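PIMERBY BAKERY GROUP TO OPEN NEW PRODUCTION SITE IN KETURA

New facility will supply breakfast pastries to cafes, hotels and hospitals across the region

KETURA - Pimerby, the regional bakery group, today announced that it will open a new production bakery in Ketura in July. The site will replace the company's existing unit in Gurow, which has supplied the group's wholesale customers with croissants, rolls and sliced bread since the wholesale division was formed.

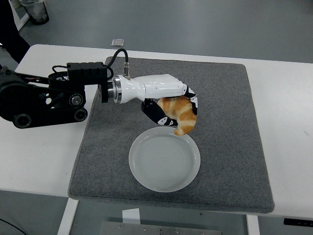 Gloria Ekanayake

The Ketura bakery will have capacity for 3,000 croissants per shift, with a separate line for bread and rolls. Pimerby currently delivers to more than 200 cafes, hotels and hospital kitchens. Orders placed by 4 p.m. will be delivered the following morning, including Sunday, when wholesale service has not previously been available.

All employees based in Gurow have been offered positions at the new site. The company will run a shuttle bus between the two towns for the early shift during the first year of operation. Recruitment for additional bakers, drivers and packing staff will begin before the opening, and applications will be accepted through the Pimerby website and at the Gurow office.

The croissant recipe will remain unchanged. Dough will continue to be laminated with butter and rested overnight before baking, and existing product codes will stay in use so that customers do not need to amend standing orders.
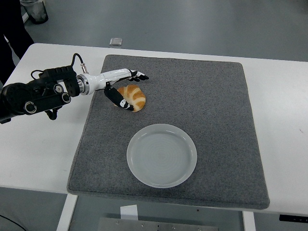

Wholesale prices will be held at their current level until the move is complete. A revised price list - covering pastries, rolls and sliced bread - will be sent to account holders ahead of the opening. The minimum order for free delivery will be reduced from 300 items to 200.

The Gurow retail shop is not affected by the move and will keep its present hours.

About Pimerby
Pimerby produces bread and pastries for wholesale and retail customers. The group operates bakery shops in Gurow and Ketura and a wholesale division serving the surrounding counties.

Media inquiries: Pimerby Press Office, Gurow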